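February, 9:40 a.m.
Usha Kotian

Wuris handheld gripper, pad wear check. Collected 160 demos on the wood table with the white bin. Trained the policy on 95 of them and kept the rest for validation. Grasp offset error is still higher than on the Kurup set.

Pads are worn on both fingers, edges ragged, lint on the rubber. Glare on the tabletop between the fingers too. 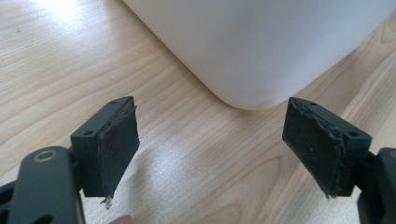 Next

Swap pads, recollect 54 demos with the lamp moved, retrain with the same seed. Log pad age per episode from now on.

Contact: Rovetent lab, bench 2 | Back to top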